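Wednesday, after lunch

Okay, back on the hide glue test! Batch two went into the pot at 50 grams dry, soaked overnight in the fridge (Bindu Chacko says I oversoak, and she may be right, but I like how it swells up). I brought it up slowly and it thinned out nicely. Smelled like a barn, as usual.

Lap joints from batch one broke at 294 pounds for the best and a sad little mess for the worst. The weak ones all had that shiny, starved look along the glue line, so I think I clamped too hard. Going lighter this time, and warming the maple strips first, which I forgot to do on Monday's set. 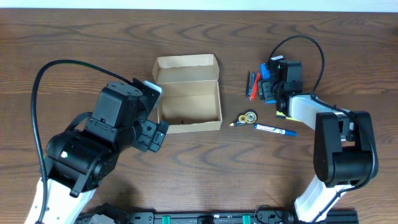 Cardboard box on the table, flaps up.

Sreekumar Mathew wants a few joints done with the Murka liquid stuff for comparison. Fine by me! It has a long open time, though it never seems to grab the way the hot glue does, and I don't trust the bottle we have (no date on it anywhere).

To do: clean the brush before it turns to rock again, label the strips in pencil, order more 376 grit... no, that's the shelf number, I mean the 320. Next pull test once these have had 5 full days.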